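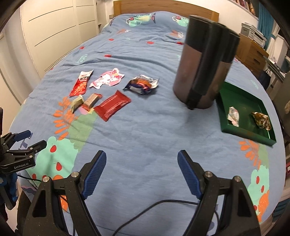
Bořivoj Baláž replied under my last post that a duvet is a duvet, and a person who sleeps badly should drink less coffee and stop shopping. I read it two times. I drink one coffee, at breakfast. So I will write a longer thread about bedding and sleep, and he can skip it if he wants.

1/ For most of my life I slept under one heavy feather duvet, summer and winter. My grandmother filled it. In our family you did not buy bedding, you received it at your wedding and you kept it until the seams gave up.

2/ Last March I began to wake up at three in the night, too warm, with one leg outside. I thought it was age. My doctor asked me what I sleep under, and I was a little offended by the question. Then I went home and put the duvet on the bathroom scale.

3/ It was heavy. I will not write the number because my sister reads this account and she has the other one from the same pair.

4/ First thing I learned: warmth and weight are two separate matters. Old feathers are heavy because there are quills in them and because they have become flat. Down is light and warm. Polyester is light and warm too, but for me it holds the damp, and I wake up with a wet neck.

5/ Second thing: the label. In shops here you find a warmth class on it, sometimes with dots, sometimes with a word like "medium." Every maker decides for itself what is medium. I had two "medium" duvets at home for a test and one of them was good for a mountain hut.

6/ The first one I bought was from Getora. Nice stitching, small squares, the filling stays where it should. But it was too short for me. I am tall, and every night I had to decide between shoulders and feet.

7/ Please measure yourself and also your mattress before you order. I did not do it. The parcel return took 14 days, and in this time I was again under my grandmother's feathers.

8/ The second one was from Vlček, a small shop where they still refill old duvets. The woman there opened a corner of mine, put two fingers inside and said, "This one has retired." I liked her very much.

9/ She explained me that they can wash the old filling, throw out the dust and broken feathers, and sew what is left into a new cover. From my big heavy one came a light summer one. It cost 1009 crowns together with the new cover. I expected more.

10/ Now the covers. This part surprised me, because I thought a cover is only decoration. My old ones were satin with some shiny finish, and I believe this was half of my problem. Plain cotton, washed many times, is cooler to the skin. Mine is a percale and it makes a small noise like paper when you turn. You get used to it.

11/ A question which came in messages: how often to wash. I wash the cover every week and the duvet itself once a year. Filling needs a very long drying. My first try came out with lumps like potatoes and I had to pull them apart by hand in front of the television.

12/ For drying I went to the laundromat on our street, it is called Galley, with the big machines. Low heat, two clean tennis balls inside, and patience. Bring a book. It is loud.

13/ Some people write me that the pattern on the cover also matters for sleep, that it must be gray or beige to be calm. I cannot confirm it. In the dark I do not see the pattern. In the morning I prefer to see something cheerful, and children certainly prefer it.

14/ About children, because Jana asked. Our nephew slept badly at our place until we gave him a smaller duvet. The adult one was simply too much material for a small person, he was fighting with it all night. I do not say it will help every child. With him it did.

15/ Couples: we have one bed and two duvets. My husband is always cold and I am always warm, and we argued over one big duvet for years. In his family it was normal to have two, in mine it was a sign that the marriage is not going well. It is going well, thank you.

16/ Pillows I leave for another time. I have a Bullesier pillow which I wanted to love, because it was expensive, and I still do not know my opinion.

17/ What changed after all of this: I wake up at three maybe one night in the week. Before it was almost every night. I also moved the radiator one step down and I stopped reading news in bed, so I cannot promise you which of these things helped the most.

18/ Bořivoj, I know you will write that it was the news. Maybe. But please put your hand on your duvet tonight and feel if the filling is still in the middle, or if it has all gone down to your feet. Mine had. There was almost only cloth over my chest.

19/ One correction to post 4, a reader reminded me that not all polyester is the same and there are newer ones which let the damp go out. I have not tried them. If you have, write me the name and how many winters you have it.

20/ And for those who asked for the address of the refill shop - I will send it in a message. She works alone, and she asked me not to put it in public before the summer, she already has a full back room of other people's feathers.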